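Mindton Building, Upper Floor – Year-End Safety Walk-Through

Date of inspection: December 28, 2019
Area covered: entry area, coat rack, open office, glass-partitioned office, storage closet, rear stair
Floor area on the lease plan: 1,952 square feet
Last full inspection: March

Marks used: OK = meets the checklist. FIX = needs work, see comment. WATCH = acceptable now, look again next time.

1. ENTRY AND COAT AREA

1.1 Entry door opens fully and closes on its own – OK
Comment: The closer was adjusted in spring and still pulls the door shut. Leave the screw alone.

1.2 Path from door to office clear of bags and boxes – WATCH
Comment: Clear during the walk-through. In wet weather people drop bags against the wall and the path gets narrow. Please hang them up or take them to your desk.

1.3 Coat rack stable when loaded – WATCH
Comment: The rack by the brick wall is black metal with thin curved hooks that point out in several directions. It holds coats without trouble. Backpacks are another matter, especially with a laptop inside. Hang heavy bags on opposite sides, and put your hand on the upright while you lift one off. If a second bag is already on the hook, take the outer one first. Do not pull by one strap.

1.4 Hook ends smooth, no burrs or missing tips – OK
Comment: Checked by hand. The hooks reach out far enough to catch a sleeve or a strap, so keep the rack close to the wall.

1.5 Straps and cords not hanging to the floor – FIX
Comment: Two long shoulder straps were touching the floor at the time of the check. Shorten them or loop them over the hook. The same goes for scarves. 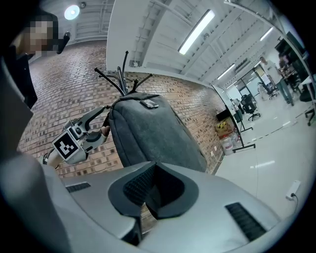

1.6 Nothing stored on the rack overnight – FIX
Comment: This was on the March list too. Several items have not moved in weeks. Anything left after the holiday closing goes in the closet with a dated tag and stays there until claimed. Empty the pockets of food first – we had ants last summer.

2. WALLS AND CEILING

2.1 Brickwork sound, no loose pieces or fresh dust – OK
Comment: The reddish-brown brick by the rack was checked at shoulder height and along the bottom. Some old mortar is rough to the touch. Do not drive hooks or nails into the brick without asking the landlord, Covundale.

2.2 Ceiling joists free of stored or hanging items – OK
Comment: The joists in the white ceiling are exposed, and somebody always wants to hang decorations from them. Paper only, well away from the lights, and down by the end of the month.

2.3 Fluorescent tubes working and seated – WATCH
Comment: All tubes came on. One over the office took longer than the others. Spares are in the storage closet, top shelf. Old tubes go back in the carton for pickup and never in the regular trash.

2.4 Round ceiling light working – OK

2.5 Electrical box covers in place – OK
Comment: This includes the small white box on the beam above the brick. The cover was tight. Do not tape signs to it.

3. OFFICE

3.1 Floor clean and dry – OK
Comment: The white floor is glossy and does not show water well. Wipe up drips when you see them. Skendow, the cleaning service, has been asked to put out a sign whenever the floor is mopped during working hours.

3.2 Rolling chairs in good condition – FIX
Comment: One black chair has a caster that locks up and drags. Tag it and take it out of use. The replacement caster is on order from Evangelista, part 181. The other chairs roll freely and hold their height.

3.3 Chairs pushed in and clear of the glass partition – WATCH
Comment: Chairs left near the glass get bumped into it. The back of a chair at full height will hit the panel directly.

3.4 Glass panels free of cracks and chips – OK

3.5 Power strips not linked together – OK
Comment: One had been added under the window desk since March. It was unplugged and removed.

4. CLOSET AND REAR STAIR

4.1 Heavy items on lower shelves – FIX
Comment: Paper cartons were moved back to the top shelf. Bring them down. The step stool is for light items only.

4.2 Fire extinguisher in place, gauge in the green – OK
Comment: Tag initialed, number 11.

4.3 Stair lights and handrail – OK

4.4 Stair used for storage – OK
Comment: Clear on every landing, an improvement over the last visit.

ITEMS TO CLOSE BEFORE NEXT VISIT

1.5 straps and cords
1.6 items left overnight
3.2 chair caster
4.1 paper cartons

Budget set aside for repairs on this floor is $1,000. Only the caster should cost anything. Return the signed copy to the front office – the file copy stays in the binder by the entry.

Recent items
Mindton Building: Winter Entry Mats and Wet Floors
Storage Closet Shelf Labels, Revised
Fluorescent Tube Pickup Schedule
Lost and Found: Tagged Items
Rear Stair Inspection, March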